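14 September 2019

Up too late again, finished Pomero. 401 pages and I read the last 800 words of it standing in the kitchen because I couldn't sit still. So Olatunji was on the ship the whole time. Should have seen it. Chapter 5 practically says so, the bit with the gloves. Went back and checked.

Not sure I like the Anby stuff though. Whole planet, two moons, a war we only hear about from a cook - and then they just leave? Mairéad says that's the point, it's a prequel, everyone knows what happens to Anby. Fine but I wanted to see it. She's read the original books and I've only seen the movies so she wins every argument.

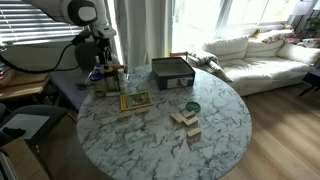
The marble table, bottles and jars at the back.

Called Ebuka at lunch. He's only halfway so had to keep my mouth shut, nearly gave away the brother. He thinks Captain Rosano is a traitor. Said nothing. Hummed a bit. Probaly gave it away with the humming.

Book two is out in November. Chiamaka has already ordered hers and says I can have it after - but she reads so slow, and she writes in the margins. In pen! Might just buy my own.

Things I still don't get. Who sent the letter. Why the pilot has the same scar as the old man in the prologue. Why teh map is upside down, unless it's a printing mistake, in which case I wasted an hour on it.

Must call Mom back. Library books due too, the Kuusisto one I never even opened. Bed.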